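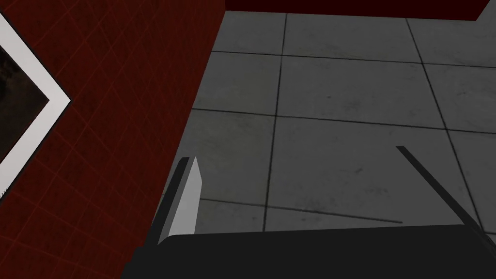 Re: [jeltholm-families] Skurier index and the Fontana passenger list
From: Marisa Sartori
To: jeltholm-families

Ottavio Piras wrote:

> Has anyone checked the deaths column in the Skurier against the parish
> book? I have a Giacomo Nastis in the paper in April and the same man,
> same wife, same street, in the book three weeks earlier. Also, are the
> Fontana passengers going into the index or staying in their own file?
> I have found two of my mother's people on there and would like to cite
> them properly.
>
> Ottavio

Ottavio,

Go with the parish book. The Skurier came out when the printer had enough to fill it, and a notice could sit for a month if the family was slow to pay. The date over the column is the date of the issue. It was never meant as the date of death, although several of us (me included) typed it in that way at the beginning. I have been going back over my own pages and changing "died" to "notice printed" wherever the text gives no day. If you come across others, please send me the page number and I'll fix them in one batch.

Your Giacomo is almost certainly the son of Pietro Nastis the cooper, by the second wife. There is an older Giacomo, an uncle, who also lived on the harbor street and who gets mixed up with him in the Corrigan notes. Bláthnaid, I think you said you were going to split those two. Did that happen?

The index stands at 2,921 entries. That covers births, marriages, deaths, and the legal notices. It does not cover advertisements. I know Primo would like them in, and I can see why, as the shop ads are sometimes the only place a widow appears under her own name. But I would want the legal notices proofread first. There are 57 of them where the surname is spelled one way in the heading and another way in the body, and right now the search only finds the heading.

On the Fontana: it stays in its own file for now. The list we have is a copy made by the shipping agent, and he left off the children under 3 unless they had a ticket. Anyone who goes looking for a baby and doesn't find one will assume it died before sailing, and that has already caused trouble in one tree that I know of. Rhiannon has 34 passengers matched to Jeltholm households so far and is working through the rest by village. For a citation, use "Fontana, agent's copy" and the line number – not the page, the pages were renumbered when the book was rebound. 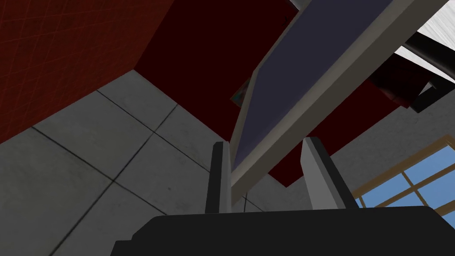 The board, from low down.

A few smaller things.

The street names in the index are as printed. Please don't modernize them. If you know the current name, put it in the notes field.

"Nastis" and "de Nastis" are sorted together. So are the ones with a double s.

Primo Vitale still has the loose issues and can look things up if you give him a month and a surname. He asks for no more than a few at a time.

I am away for most of April and will answer when I get back.

Marisa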